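Household chores: frequently asked questions

Can a machine clear my table yet?
Partly. Sollix arms will pick up a dish they have handled before and set it on a tray. A full table after dinner is still beyond them. Our kitchen trial used 38 dishes and utensils, and Turine staff stayed in the room throughout.

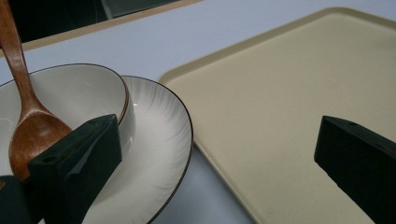
What makes dishes hard to handle?
Stacking, mostly. An arm has to decide whether it is lifting one thing or several, and where the weight sits. A bowl on a plate with a wooden spoon leaning in it can be moved as a set or taken apart, and the spoon may swing or fall either way. We suggest taking cutlery out first.

Does it wash up as well?
No. It doesn't scrub, and it won't load a dishwasher.

What about shop-floor work?
That is further along. Sorting parts of the same shape and colour into bins is routine, and one Trulurard site has run more than 1,000 hours of it.

Can I buy one for home?
Not at present. Hülya Coşkun handles trial enquiries, and the next intake is in September.

Last updated 26 December 2022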